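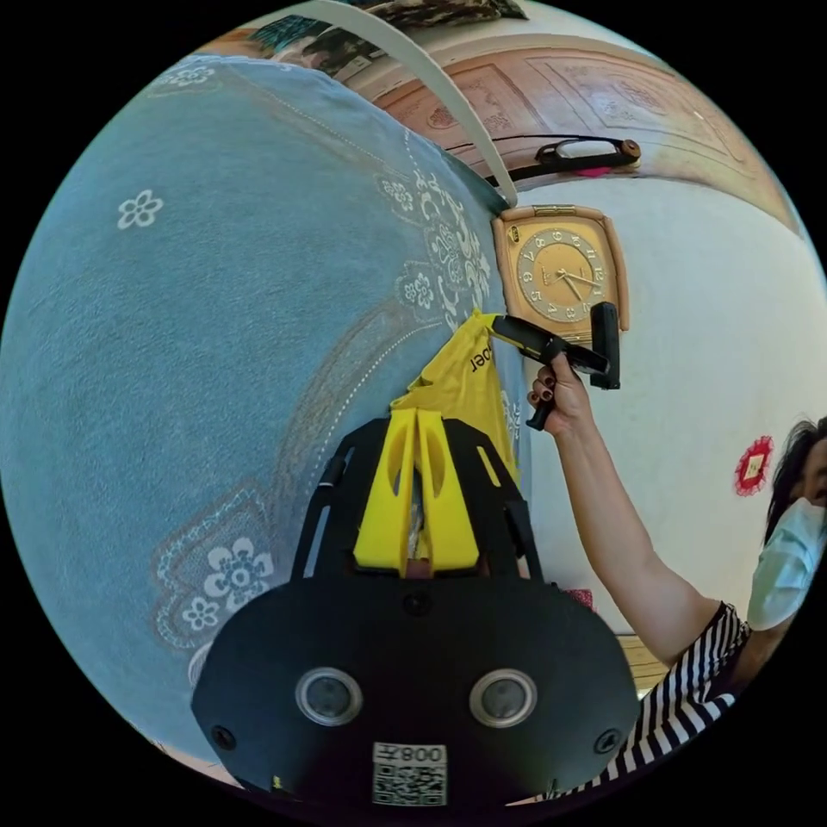
*Yellow one up next to the blue-gray quilt*

**xochitl_b:** Sorting day for the linen closet! The quilted blanket is staying (I love it so much), but what do I do with yellow fabric things like this? I've got a pile of them - fold or roll?

**traian_e:** Roll! Mine stand up in a shoebox and I can grab any color I want.

**halab:** Disagree, rolled ones pop open by March. Fold them in 3 and stack them flat.

**traian_e:** Mine never pop open! Tuck the end in.

**xochitl_b:** Ooh, trying the tuck tonight. And the quilt?

**halab:** Top shelf, folded big. Don't squash it!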